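**Minutes, June meeting, back room at Plestby library, 7.30 pm start**

I'm doing the minutes again, so apologies in advance for the length (last time I was told they were "more of a letter", and I'm taking that as a compliment).

**1. Last month's minutes**

Agreed, with one correction: the soldering evening is at 7, and I'd put 8. Sorry to the two people who turned up to a room being mopped.

**2. Money**

We have £1,048 in the account after paying for the hall and the new extension leads. The quote for doing up the old store room as a proper workshop came back at £3,166, and there was a bit of a silence after that was read out. We'll ask for a second quote, and find out whether we could do the painting ourselves and knock something off. Carried over to next month.

**3. The Sotel open day**

Most of the evening went on this, so most of the minutes do too!

We had 69 through the door of the minibus and the car-share between us and the other two clubs, and I think everyone got home with their own coat. Sotel gave us tea on arrival and split us into groups. Mine went to the packing hall first, where the big arms stack boxes behind a fence. Very impressive and very loud, and the chap next to me said he could have watched it all day. I couldn't, if I'm being fair, but I'm glad I saw it.

The part I liked best was the smaller room upstairs, where they're working on Molo. It's their project for teaching a robot to tidy and sort small things on a table, and the way they go about it is to have people do the job first with a gripper held in the hand, with a camera on it, so the recording shows the work from the gripper's side. You squeeze, the fingers close, you put the thing down where it belongs, you do it again. And again. And then they move the bowl and you do it all over again.

We were allowed a go. I was far worse than I'd expected (I dropped a bottle top so many times that it became a sort of group event). The trick, we were told, is to come in slowly and stop for a moment before you squeeze, and to leave your other hand out of it completely. My other hand did not want to be left out of it.

Questions asked by our lot, as far as I wrote them down:

- Do the bad goes get thrown away? Some do, and some are kept, depending on what went wrong.
- Does it matter if the person is left-handed? They like having both.
- Could we have one for the club? Laughter, but they didn't say no.

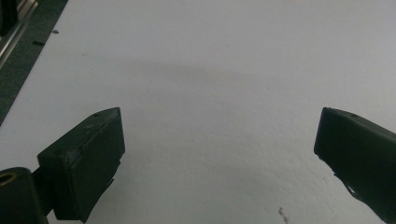
The talk at the end was given in the canteen and ran over, which meant we missed the second half of the packing hall. A few people were put out about that and asked for it to go in the minutes, so it's in. It was also felt that the sound system wasn't up to much and those at the back heard only the jokes. I was near the front and I can report that the rest was good too, especially the bit on how long it takes to get from a neat demonstration to something that will work on a Monday-morning sort of table with crumbs and receipts all over it.

Agreed: I'll write and thank Sotel, and ask if they'd send somebody over to us with a gripper for an evening in the autumn.

**4. Next visit**

Zawadzka have offered to show us round their repair shop, where they mend lifting gear and the odd conveyor. It'd be a smaller group and there are stairs, no lift. Show of hands was strongly in favour. We'll need sturdy shoes, and we'll need to leave earlier than we did for Sotel, when we hit all the school traffic.

**5. Anything else**

The kettle has gone again. A replacement is to be bought out of the tea tin and not out of the main account.

Whoever left a grey scarf on the minibus, it's in the cupboard with the name badges.

Could people please put the chairs back in rows of six when we finish? The choir has complained.

Closed at 9.20 pm. Next meeting is same room, same time, and I'll bring the second quote if it's come.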